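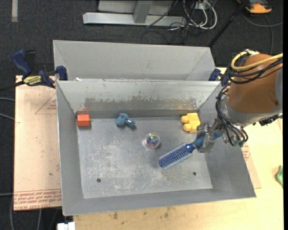

2 min read

Home | Questions | Tags | Unanswered | Log in

Grasp examples: same objects every time, or change them?

Asked by Hòa Cù, 21/11/2022

I am collecting grasp examples for a small picking model. Two metal bins are clamped together on a table, and the arm takes objects from one bin and puts them in the other. Now I use a hairbrush, a clear ball with colored swirls, a yellow toy block, a red-orange block and a small toy that looks like a bird.

My problem is the brush. When the gripper takes it by the handle, the head hangs down to one side, and my script saves only "success" or "fail". Should I also save where on the object the fingers closed? And should I keep these objects until the model is good, or change them already? I have read both opinions and I am confused.

Answer by Burgi Mayrhofer (accepted)

Save the gripper pose at the moment of closing, always. It costs almost nothing and you can not get it back later. For the brush I would also save one picture after the lift — handle grasps and head grasps look very different there, and you can sort them afterwards without new trials.

About the objects: change them early. In July we trained on one fixed set for the Lonurar bins and the model learned our objects very well and nothing else. Now we replace two objects after each session and keep the others. Please keep also the failed grasps. We deleted ours in the beginning and I regret it.

Check that your clamps are tight before each session. If the bins move a little, your old camera calibration is wrong for all the new data.

Answer by Aiguo Yao

Change the objects. More is better.

Answer by Xinyi Lu

I agree with Burgi about the pose, but I would put the round things in a separate test first. A ball can roll when a finger touches it, and then the label says "fail" although the chosen point was good. We added a third label, "moved", for this.

We use cookies to remember your settings. Accept | Manage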